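Search this wiki Go Clear

Grendanstead Two-Arm Club

4 min read

The Grendanstead Two-Arm Club (often just Two-Arm, or GTAC on older pages) is a student robotics club at Grendanstead Technical College. Works on bimanual manipulation, meaning tasks done with two robot arms at once, mostly cloth handling. Founded by Yeshi Gebru, then a second-year student in mechanical engineering. Best known for its entries in the Kahsay Cup, a student folding and sorting contest held every December.

Background

The club grew out of an evening class on motor control taught by Priit Vasiliauskas. The class used single arms and wooden blocks. Gebru wanted to try towels. Vasiliauskas reportedly said no twice, then lent her a cupboard of spare motors and a key to the workshop. First meeting had 5 people, all of them from the evening class.

Early work was slow. The first pair of arms was built on seperate boards clamped to a bench, and every time somebody leaned on the bench the calibration was lost. Most of the first year went on this. There are long notes on clamps in the club's logbook, which is kept in the college library and can be read on request.

Funding came from the student union and from Broline, a local parts supplier, which gave the club a grant of $4,000. The money went mainly on motors and on the enclosure.

Equipment

Members call the current setup the Bonier, after the street the workshop is on. It replaced the bench version in the club's second year. Control software is written by the members and runs on a desktop machine. Each arm can be driven by hand for teaching, or run on its own from a trained policy. New members learn hand driving first and usually take a few weeks to get a clean fold.

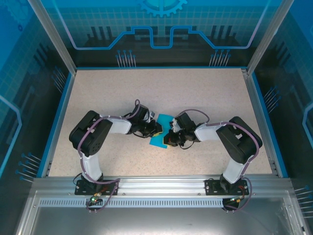 Cloth folding is the club's main task and takes up most of the weekly sessions. Cloth is hard for robots because it has no fixed shape; a policy that works on one starting heap will often fail on the next. Members score runs by hand on a paper sheet. The arms share one aluminum rail, mounted side by side, so the distance between the bases stays put, and the usual trouble is in the middle, where the two grippers have to come close enough to work the same piece of blue cloth without knocking into each other. Collisions at this point were the most common fault in the first season on the Bonier. The fix was a rule in the software that one wrist must always yield to the other. Which one yields is set before each run and has been argued over a lot.

Cabling is the other regular complaint. It runs along the outside of the arms, purple on both, and new members are taught to check it before power-up. A snagged cable ended one demo for visiting schools early.

Competition record

The Kahsay Cup gives each team a fixed time to fold as many pieces as it can from a mixed pile. Folds are judged on corners and on flatness, with a top score of 200 for a full round.

First entry: did not finish. A base came loose in round one.
Second entry: 147 points, the club's best so far. Finished mid-table but won the judges' prize for recovery after a dropped cloth.
Third entry: lower score, new software. The team had switched policies the week before, which Gebru later called a mistake in her season write up.

Teaching

Since the second year the club has run a short course for first-year students, covering joint limits, safe stops, data logging and basic training of a policy. No programming background is asked for. Students work in pairs, one on each arm, and swap halfway. Vasiliauskas still gives the opening talk. The last session is a small in-house contest using the Kahsay scoring rules, with a dish towel as the prize.

Course notes are free to download. Parts of them are out of date, mainly the section on wiring, which describes the old bench arms.

Criticism

Some members have said the club leans too hard on folding and that other two-handed tasks (opening jars, threading, tying) get dropped as soon as contest season starts. A vote to split the sessions evenly between folding and other work was lost by a narrow margin. A smaller knot-tying group now meets after the main session.

This article was last edited 19 February 2026.

Related articles
Kahsay Cup
Bimanual manipulation
Grendanstead Technical College
Cloth handling (robotics)
Broline student grants
List of student robotics clubs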